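Sernness Community Blog Network
Moderation group – minutes, August

Present: Mercy Mutiso (chair), Ozan Avcı, Hsiu-ying Ho, Andri Danzer
Apologies: Fidelina Apaza

1. Minutes of the July meeting
Agreed with one correction: "Bisow" was misspelt under item 4.

2. Complaints over the shrine post
OA reported 18 complaints about the post on the Bisow blog that reused a family's funeral pictures. Two came from the family. The post was hidden at 15:00 on the day of the first complaint. The author has asked for it to be restored with faces blurred. HH noted that blurring does not settle the question of consent.
Decision: post stays hidden until the family replies in writing.
Action: OA to write to both parties. 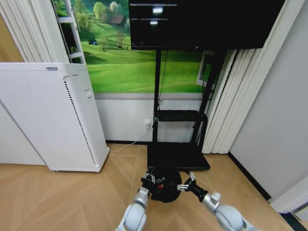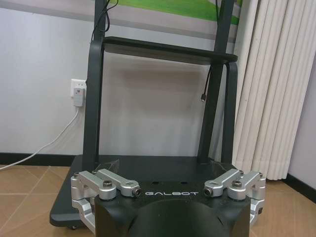

3. Comment rules
AD tabled draft 2 of the rules on religious subjects. Clause 5 was thought too wide – it would cover ordinary criticism of clergy. Wording to be narrowed to abuse aimed at named persons.
Action: AD to circulate a new draft.

4. Hosting
Sturkura has offered to renew on the present terms. Backup of the comment archive is still outstanding.
Action: FA to confirm the backup method.

5. Any other business
None. Meeting closed at 20:40.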